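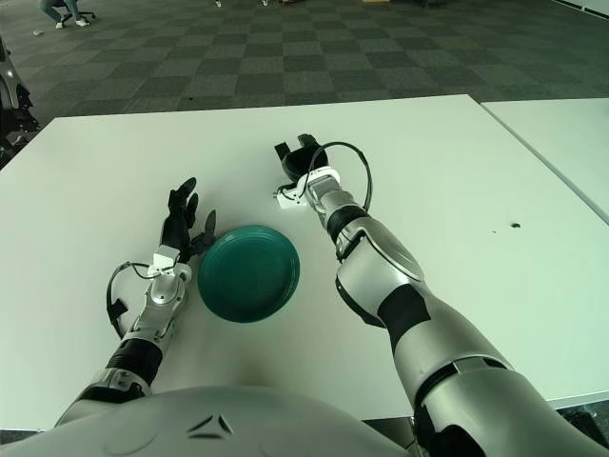
Figure 8. Teal plate on a white tabletop, between two robot arms.

Print this page | E-mail this article
Home Contents Methods Results References

4.2 Sweetness ratings and the matter of the cooling aftertaste

The claim that bakers can swap sugar for erythritol one for one in a peanut butter cookie rests mostly on MacAulay's home panel, and we are not convinced by it. Alasdair MacAulay collected 1,795 rating cards, which sounds like plenty until one reads that many tasters filled out several cards each and knew which batch was which. A taster who has been told a cookie is low in carbs will forgive a lot.

We repeated the bake with the Weltov blend and with Gourlay, both at 100 grams per batch, and kept the labels away from the tasters. Scores on the 10-point scale fell for both sweeteners. The complaint written down most often was a cold feeling on the tongue, a word that does not appear once in the earlier report. Gourlay also gave a gritty crumb by the next morning.

Hundano's recipe booklet says that chilling the dough fixes the grit. It may, but the booklet gives no chilling time and no comparison batch, so we cannot say what was tested. The Jistex cocoa coating did hide the aftertaste for some tasters. It also added back a fair share of the carbs the recipe was meant to remove, and we doubt that a holiday baker would call that a success.

Print this page | E-mail this article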